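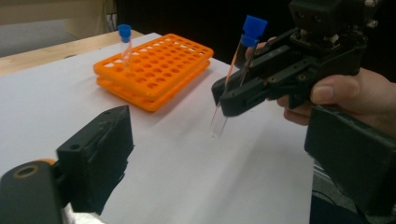
Itden plug-cap culture tubes, glass, pack of 51

Reviewed by Maya Harb

The pack count is odd but correct: 50 plus one spare. I bought 2 packs in March to replace the Kettler tubes we had used for yeast slants, which Kettler no longer sells in this size.

Wall thickness is even from tube to tube. After 5 autoclave cycles at the standard setting I found no clouding and no chips at the rim. The caps held up less well. The liner in three of them had started to lift, and those tubes lost volume over a week on the shelf – enough to matter for slants, not for short-term storage.

Centrifuge rating is 2000 x g on the data sheet. I stayed under that and had no breakage. The tubes fit the Ulach rack with slight play and do not fit the older Tudero block at all, so check the outside diameter before ordering.

Marking area is small. Solvent pen comes off with ethanol, pencil stays.

Replacement caps are sold separately and cost too much. Four out of five; I would reorder the glass and look elsewhere for the caps.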